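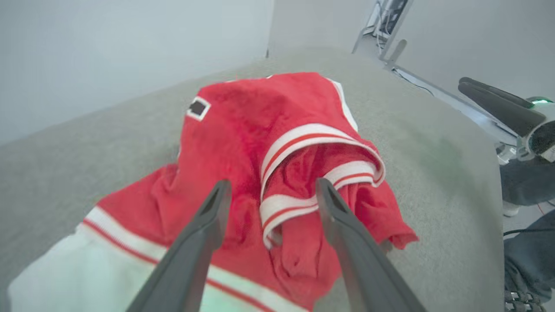

Prenda roja con ribete blanco.

Sobre la entrega de ropa usada al término del verano

Publicado el 24/09/2020

Con la llegada del otoño, el autor de este blog, Mingxuan Feng, retoma la serie dedicada a la gestión doméstica de los textiles. La presente entrada se ocupa de la ropa que deja de utilizarse y de las condiciones en que conviene entregarla. Las observaciones proceden de la experiencia propia en el ropero vecinal de Dindari y no comprometen a la entidad.

El ropero admite prendas de adulto y de niño, ropa de cama y mantas. No admite calzado suelto, ropa interior ni cojines. Durante la campaña de septiembre del año pasado se registraron 678 prendas, cifra superior a la de cualquier campaña anterior. De ellas, unas 200 debieron derivarse a reciclaje de fibra por presentar manchas fijadas, cremalleras inutilizadas o desgaste en los codos. El resto pudo ofrecerse en el perchero general.

Se recomienda lavar toda prenda antes de la entrega, conforme a lo indicado en su etiqueta, y dejarla secar por completo. La humedad residual en una bolsa cerrada afecta al conjunto del lote, y un solo jersey mal secado puede obligar a repetir el lavado de todos los demás. Los bolsillos deben revisarse. En la última campaña aparecieron llaves, billetes de autobús y una receta médica sin retirar.

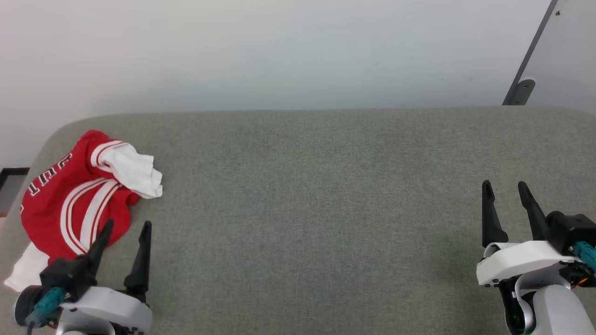 En cuanto a las reparaciones menores, procede reponer los botones cuando se dispone del original y cerrar los descosidos de las costuras laterales. No es necesario zurcir ni aplicar parches. El taller de costura Kosine, que colabora con el ropero desde sus inicios, prefiere recibir la prenda sin intervenir antes que deshacer un arreglo apresurado, y quien suscribe comparte ese criterio después de haber tenido que descoser varios de los suyos.

Las prendas deportivas merecen mención aparte. Los números y letras estampados se agrietan con la plancha caliente, por lo que han de lavarse del revés y plancharse, en su caso, con un paño intermedio. Los tejidos elásticos no toleran bien el suavizante. Las camisetas de clubes locales, en particular las del Peng, tienen siempre demanda entre las familias, incluso cuando llevan el nombre de un jugador retirado hace tiempo.

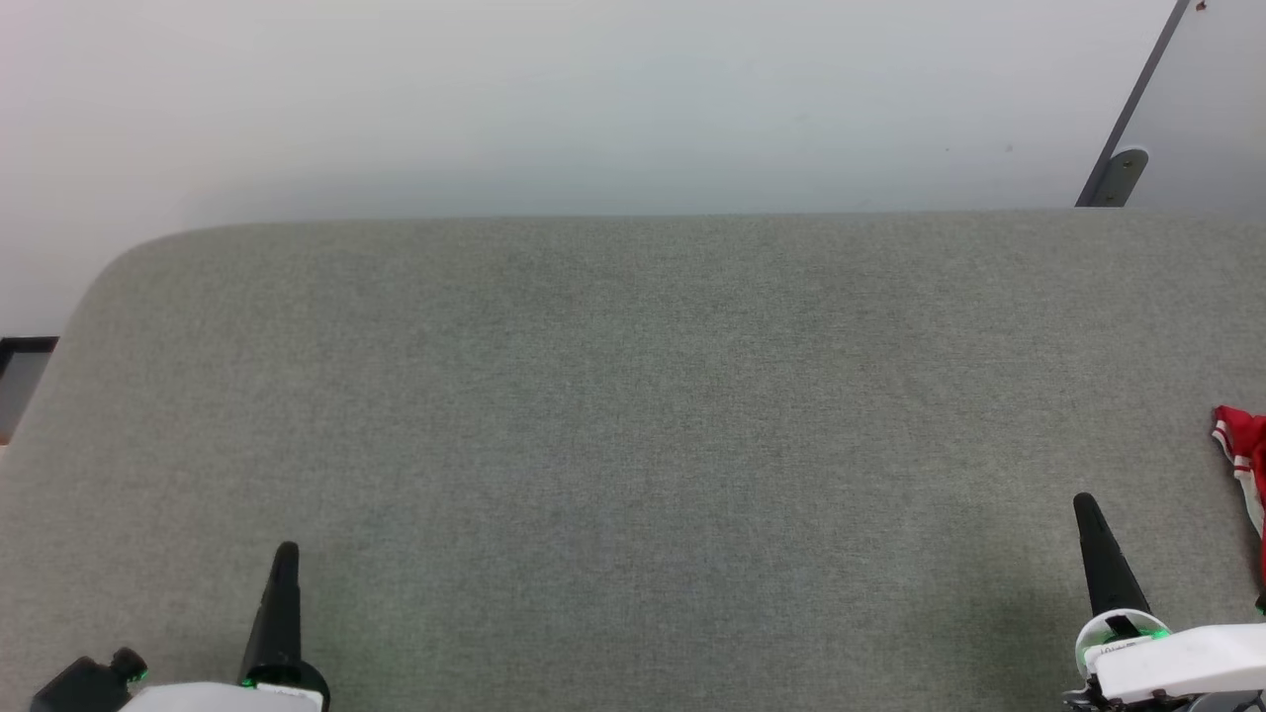 Superficie tapizada en gris ante una pared blanca.

Para el almacenamiento previo a la entrega se desaconsejan las bolsas al vacío en el caso de la lana y del plumón. Una caja de cartón limpia resulta suficiente. El autor emplea las cajas plegables Carka, de tamaño mediano, que caben bajo la cama y admiten una etiqueta en el lateral corto.

El plazo de recogida es de 14 días a partir de la publicación del aviso en el tablón. Cada hogar puede entregar un máximo de 3 bolsas. Los abrigos se reciben en percha y no computan a efectos de dicho límite. Las consultas sobre lotes de mayor volumen deben dirigirse por escrito al ropero.

La próxima entrada tratará del lavado de mantas en lavadoras de carga reducida.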